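Sun 19 January

What a day! The new numbers came back before lunch and I've been grinning ever since. Sobia Tarar had left the training run going overnight with 300 of the shelf clips, the ones from the head camera, and this morning the model could pick out which pouch the hands were about to shift far more often than the old one could. We had both expected a small bump at best.

The trick (Sobia's idea, I must be fair) was to stop labelling only the tidy moments. We went back and marked the awkward ones too, where a packet is side-on and the logo has half gone.

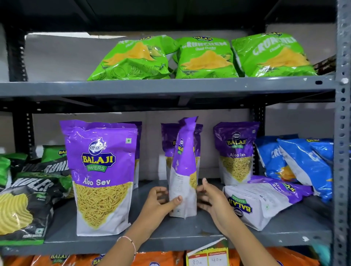
Aloo Sev turned side-on, both hands on it.

The old labels called moments like this "unclear" and threw them away, so the model never learned that a thin purple strip is still the same pouch. Now we keep them and tag each hand separately, left and right, with a mark for where the fingers press. It's slow work. I did 32 clips on Friday and my eyes were like sandpaper, but I'd happily do it all again for a result like this one. 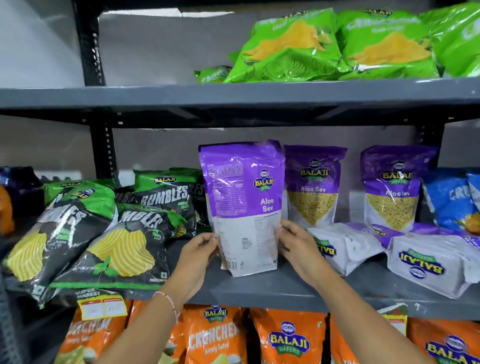 Next job is the grip timing. Minuvari, our planner, still wants to let go too early, and in 18 of the test runs on the arm it dropped the packet just short of the shelf. I think the hand tags will help there as well, though Sobia reckons we need a proper pressure signal and she may well be right. We're going to try it both ways, 3 runs each to begin with, and I get to start the first one tomorrow. Must remember to charge the spare battery and ring Mum back.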